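4.2 Workspace and task set

The Brokel tabletop kit was evaluated as supplied, with the firmware and the control package current at the time of delivery. No changes were made to the motion limits, the gripper settings or the calibration routine, as the purpose of the study was to establish what a small laboratory receives for the list price. Where the handbook offered a choice between a quick set-up and a full one, the full one was followed.

The supplier describes the kit as suited to "light kitchen and household handling". This phrase sets no measurable limit, so we defined our own task set in consultation with the Mesmont laboratory, which had used an earlier release of the same product. The tasks fall into three groups: moving a single item of food from the table to a dish, moving a dish or basket to a marked position, and operating the door of a small appliance. Each task was attempted 20 times from start positions drawn from a fixed list. The list was the same for the Brokel kit and for the comparison system, a Chávez arm of similar reach.

A trial was counted as a success if the item came to rest fully within the target and remained there for 10 seconds after the arm had withdrawn. Trials in which the item was dropped and picked up again were recorded as recoveries and reported separately. Trials stopped by the safety limit were counted as failures, whatever the position of the item at the time.

4.3 Set-up time and calibration

Unpacking, mounting and first movement took 26 minutes for an operator who had not handled the kit before. Most of this was spent on the mounting stage, for which the handbook gives the bolt pattern but no tightening order. The control package was installed from the supplied drive and required one restart.

Calibration follows a guided procedure in which the operator brings the gripper to a series of reference points and confirms each one. The procedure reports a single residual at the end. It does not report which point contributed most to that residual, and a poor result can only be dealt with by repeating the whole sequence. We repeated it twice before the residual fell below the value recommended by the supplier. The Chávez arm lists the error at each point and allows single points to be taken again, and in our view this is the better arrangement for shared equipment.

Once complete, the calibration was stable. The reference points were checked at the start of each session between delivery and the end of November, and no drift beyond the recommended value was found.

4.4 Object placement

Items were chosen to cover a range of shapes and heights that would be met in ordinary use. Flat dishes test the approach angle of the gripper, because the usable height between rim and table is small. Perforated baskets give uneven contact at the fingers. Small soft fruit tests the lower end of the grip force range. The appliance was placed towards the side of the table so that its door had to be reached across the working area, a case the handbook does not discuss.

Cable handling deserves separate mention. The kit routes its gripper cable outside the arm, and the supplied clips hold it at fixed points only. With the arm raised, as in Figure 3, a loop of cable hangs over part of the working area and may lie between the arm and an item to be grasped. The planning software has no model of the cable. Users who work with light items should allow for this when laying out the table.
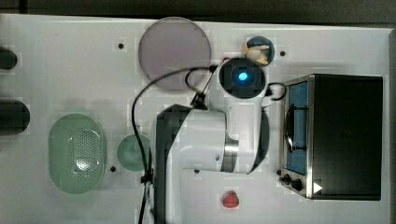 Figure 3. The arm among the test items, with a toaster oven at the side of the table.

Clanditport, replying to a draft of this section, objected that the cable should not be weighed against the kit, as an internal route would raise the cost of repair and most buyers replace the cable at least once. We accept the point on repair. A longer set of clips, or a sleeve fixed along the upper segments, would keep the external route and reduce the loop, and the reply did not argue against either.

4.5 Support and documentation

During the study 14 queries were sent to the supplier through the ordinary support address, without mention of the evaluation. All were answered. Replies on installation were complete and could be followed as written. Replies on the grip force scale were less useful: the scale is given in steps without units, and the supplier was unable to state the force that corresponds to each step. We therefore report grip settings by step number in Section 5, and they should not be compared directly with the values given for the Chávez arm.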